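How to Get a Stuck Three-Speed Bike Hub Shifting Again

If you've picked up an old three-speed and it only wants to ride in one gear, don't give up on it! These hubs are tough little things, and most of the ones I've met needed nothing more than oil and a cable adjustment. I got mine (a green Hidano with a rack big enough for a week of groceries) at the Clemasstead swap meet last February, stuck firmly in high, and it's now the bike I grab first.

You'll need light machine oil, a rag, a small adjustable wrench and a bit of patience. Skip the spray can stuff. It feels great for a day and then washes out whatever grease was left in there.

Start with oil. Look for a little cap in the middle of the hub shell, flip it open and put in a teaspoon. Lean the bike over to the left for a minute, then to the right, and spin the wheel backward and forward. Then leave it overnight. I know, I know, you want to ride it — but old oil turns to something like varnish and it needs time to soften.

Next day, check the cable. Put the shifter in high gear, where the cable should be just a bit slack. If it's tight as a guitar string, the hub can't drop all the way into high. If it's hanging in a loop, you'll never reach low. Wipe down the whole cable while you're there and look for frayed strands near the shifter. A frayed cable gets replaced, no debate.

Now the fun part. Shift to middle and look into the end of the axle, on the chain side. On my hub the shoulder of the little rod should sit dead level with the end of the axle. Turn the barrel adjuster until it does, snug the locknut with your fingers and shift through all the gears while turning the pedals gently. Hear that click? So good. 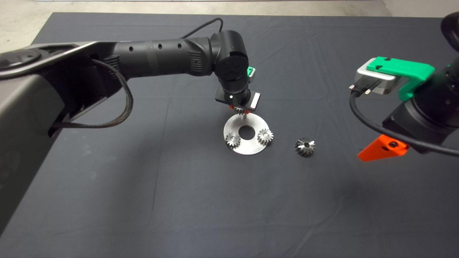

Still slipping in middle? Do the adjustment one more time before you think about opening anything up. Half a turn makes a real difference. If it keeps slipping, stay off it in traffic, as the pedals can suddenly spin free when you stand on them.

If you do end up taking the hub apart, work over a tray and lay the parts out in the order they came off. The pawl springs are thinner than a hair and love to leap into the carpet. I use Sirkska oil on the pawls and plain bearing grease everywhere else — never grease on the pawls, they need to flick open freely.

After that it's 2 drops of oil a month through the cap, and a fresh look at the cable every spring. Mine has gone 902 miles since the swap meet and still shifts beautifully.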